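Dois braços, um prato e muita calibração

Lowri Skyrme não gosta da palavra "autónomo". Há 11 meses que trata da célula de dois braços da Povenbridge, e a primeira coisa que me mostra é uma folha de manutenção cheia de rasuras.

"Dizem-me que isto trabalha sozinho. Sozinho, durante 10 minutos, talvez", diz ela. "Depois um cabo prende numa junta e lá vou eu."

O fornecedor, a Flalier, prometia cerca de 600 horas entre calibrações. Skyrme recalibra às 350 e desconfia até desse intervalo. Pergunto-lhe com que peças testa as garras. "Um prato e uma chávena. Se a posição zero estiver errada, o plástico leve denuncia logo."
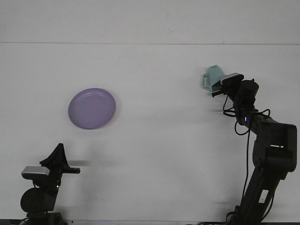
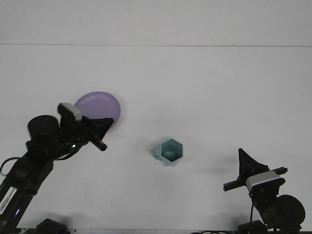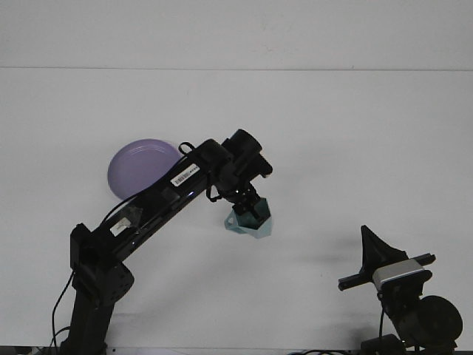
Rhodri Kemeys, que escreveu o programa de verificação, é mais otimista, mas pouco. "O software corrige pequenos desvios do punho. Folga mecânica não corrige, e houve quem comprasse a máquina convencido do contrário."

E os cabos? Skyrme encolhe os ombros. Quer mais folga junto ao punho e menos no antebraço, e já refez a passagem três vezes. O manual dedica ao assunto meia página. "Escrita por alguém que nunca apertou um parafuso ali", comenta.

Insisto: compensa? Kemeys fala em maio, quando espera ter os registos completos. Skyrme responde que até lá continua a apertar os motores à mão, todas as manhãs, antes das oito.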